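Fivura Hand-Held Teaching Grippers (Pair)
Maker: Hirkis
Order code: FV-696
Availability: ships within 20 working days

The Fivura set lets one person teach a two-arm task by doing it. The operator holds a gripper in each hand and works on ordinary furniture and objects. No robot is needed on site during recording. Each gripper carries printed square markers, which the tracking software uses to work out where the two tools are relative to each other.

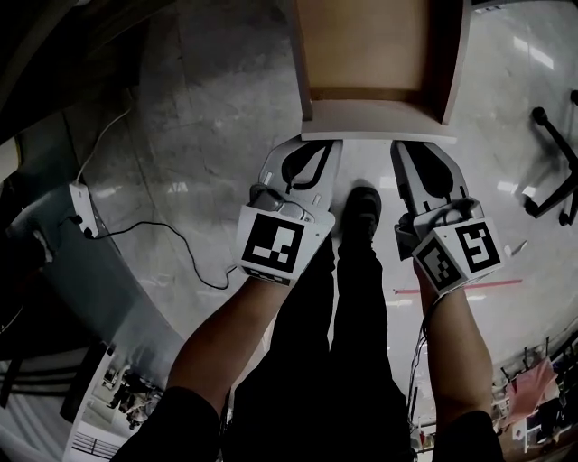 Recordings are saved as separate takes. A take can be trimmed, relabeled or thrown out before it goes to training. Cloramus Studio reads the files directly, and an export tool for other training software is included.

Finger pads are a wear part. Hirkis rates a set at some 3,000 closings on hard edges such as drawer fronts and handles. Replacement takes a few minutes with the supplied hex key.

What is in the case
Left and right grippers
Marker set, already fitted
One spare set of finger pads
Two charging leads
Calibration card
Printed quick start guide
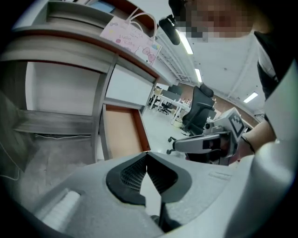
Calibrate at the start of each session and again after a marker has been knocked or changed. Wipe the markers with a dry cloth only. Solvent lifts the print.

Maximum finger opening: 98 mm
Warranty: one year, finger pads excluded
Robot-side fingers: sold separately, see the Polák adapter page for arms that fit

Prices were updated 6th February. Orders for more than one pair are quoted by email.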